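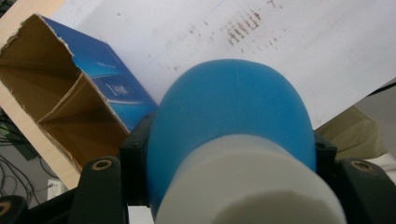

Blue and white foam, up close.

About Nakance Upholstery School

Hi, I'm Marcelino. I run Nakance together with Khurram Mengal, who taught me to stuff a seat cushion back when I couldn't sew a straight line to save my life. We're a small school in Nisville, up one flight of stairs at 701 Solora Street, and we teach regular people how to fix the chairs, stools and sofas they already own.

I came to this sideways. I was managing a shoe store and had inherited my aunt's armchair, an ugly green thing with a spring that got you right in the hip. Khurram had a repair shop across the street, and when I asked him for a price he told me to come by at 6 and do it myself. It took me seven weeks! The piping still wanders all over the place on one arm, and I sit in that chair every night.

After that I kept hanging around, and then a few of his customers started hanging around too, and at some point it made sense to put out proper tables and call it a class. The name comes from the sign that was already over the door when we moved in. We liked it and the landlord said we could keep it.

We have room for six students at a time. The beginner course runs on weeknights and starts with a drop-in seat, the kind you find on most dining chairs, and then moves on to webbing, springs, foam and batting. Khurram is very particular about foam. He'll have you squeeze one kind after another before he lets you cut anything, and he has opinions about density that can fill a whole coffee break (bring a snack).

If you've already got some practice, the long course is for you. You bring one big piece, say a wingback or a small loveseat, and work on it until it's done. We get a lot of family furniture in that group, and the stories that come with it are half the fun.

Fabric is up to you. Most of our students go to Abbasi, the remnant store downstairs, and come back up with way more than they needed -- I still do this myself. Tools are here, and you're welcome to use ours for the whole course.

New beginner classes start in June. We also open the room up one evening a month for anyone who wants to finish something at home and got stuck, and there's usually some 30 years' worth of Khurram's old pattern pieces out on the back table to dig through. Stop by, call, or just holler up the stairs. Please measure your doorway before you bring a sofa.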